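I began to cook in my second year in this country, because my lunches were costing me too much. Before that I was eating what my mother made, and after that what the canteen made. I was 41 years old and I could not say when an onion is ready.

My neighbour Bronwyn Tapsell gave me a tomato plant in a yoghurt pot that June. She said it wanted sun, water and to be left alone. I gave it the first two. Every morning at seven I went to look at it and turned the pot a little, and I think I disturbed it very much. It still gave fruit, five tomatoes in the whole summer, and I remember each one of them better than some holidays.

In my language we have one word for tomato and one word for sauce, and the word for sauce simply means "tomato, longer". So I decided the sauce would be my first real dish. I asked three people how to do it and got three recipes which did not agree on anything. Arnel Umali, from my evening class, starts with garlic and vinegar. Francine Chan puts in a spoon of sugar and does not discuss it. My mother, by telephone, said that I should look at it and I would know.

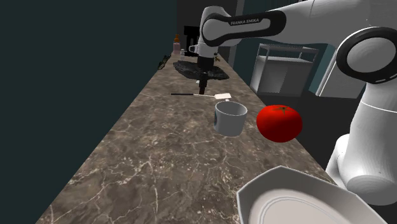 I did not know. The first sauce was water with red pieces. The second I left on the high flame while I did my grammar exercises, and I spent the evening with a scourer. After this I bought a heavier pot from the Lapointe shop by the station, the one with the dented boxes in the window, for half of the price. It has a lid which does not fit perfectly and I have come to like that, as the steam can get out.

Slowly I made some rules for myself. The onion goes in first with salt and a low flame, and it takes twice as long as any recipe says. The garlic goes in when the onion is soft, never together with it. I use tinned tomatoes from October until May and I don't feel ashamed. Fresh ones I cut in quarters and cook with the skin, then I pass everything through the sieve at the end. Arnel says this is a waste of good skin. He may be right, but he is not the one who eats it.

The vinegar I did steal from him. Half a teaspoon, at the very end.

A smaller thing I learned is about the words. "Simmer" was hard for me. The dictionary said "to boil gently", but a boil is a boil, I thought, how can it be gentle? Then Bronwyn stood next to me at the cooker and said "there, that's simmering", and it was a bubble here, a pause, a bubble there. Now I can also say "reduce", "season" and "leave to stand", and I use them at work, where they don't always fit.

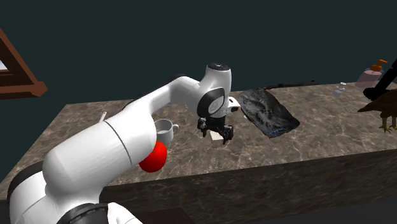

How long does the sauce keep in the fridge?

Mine keeps for three days in a jar with a closed lid. If I want it for longer, I freeze it in small boxes on the same evening, when it is cool.

I make it on most weekends now. Last month I sent a jar home with Francine and she returned it washed, with a paper inside which said only "sugar". I have not answered yet. Next I would like to try the aubergines, which my mother says are too difficult for me, and also her flat bread if I can find the right flour.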